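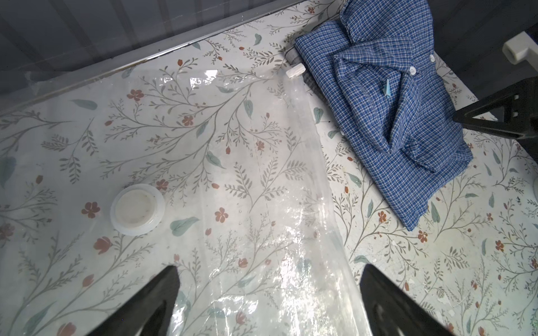 Budget for gripper cell to bag shirts, what am I forgetting?

Posted by Trimside, Mon 2 January

Hi all. Small garment storage outfit here, we pack off-season clothes into vacuum bags for customers. Want to put a two arm setup on the packing bench by June. Shirt goes in bag, zip slider gets pulled across, vac hose on the valve, done. At the moment it's all by hand and we do 803 bags in a busy month, less the rest of the year.

Quote from Clamex covers arms, grippers, wrist cameras and a mount rail. Doesn't cover fingers beyond the standard pair, doesn't cover vacuum, doesn't cover install. Boss wants one number and I don't have one. Also he's asking if we can skip the wrist cameras and just use one overhead. Clear bag on a patterned bench cover, so I'm a bit nervous about that.

What do people normaly put aside for the bits not on the quote? And lease or buy?

Homent

Don't skip the wrist cameras. Clear plastic is a pain. It goes shiny under the lights, crinkles throw white streaks everywhere, and if there's flowers or leaves on the bench under it the pattern comes straight through the bag. Overhead only, you'll be chasing the bag edge all day. The valve is easy to find, it's a round lump. The slider is the hard one. Tiny white thing on a clear strip.

Cheapest fix on your whole list: plain dark matt bench cover. Do that before spending anything else. And move the lights off to the side.

For the rest, we kept a line for:
spare fingers, 5 sets (soft tips wear out, hard ones nick the bags)
bags to wreck while setting up, we went through 1000, buy the seconds
vacuum pump with a switch the controller can talk to, not a household one
guarding and the safety sign off
electrician
someone's wages while it's not working yet. This was the big one for us and wasnt in the budget at all

Ask Clamex for the finger price in writing. Ours changed between quote and invoice.

Lease if they'll let you hand it back after the trial. Otherwise buy.

Packhouse Jen

Agree with above on the bench cover. Can't help on the arms, ours only does cartons.

Abbasi

Would split the job before you price it. Getting a folded shirt into a floppy bag is the expensive part, collar catches, hem flops out, buttons snag. Closing and vaccing is much simpler. We left loading to a person and only automated zip and valve. One arm plus a clamp to hold the corner of the bag. Came in way under the two arm price and took 26 days from delivery to running.

Check the bags too. Slider bags vary heaps between batches, even same supplier. Lock in one size and one colour of slider if you can, coloured would be easier on the cameras. Get your bag supplier to send samples before you sign for anything.

Lease vs buy, ask your accountant, depends on your tax year.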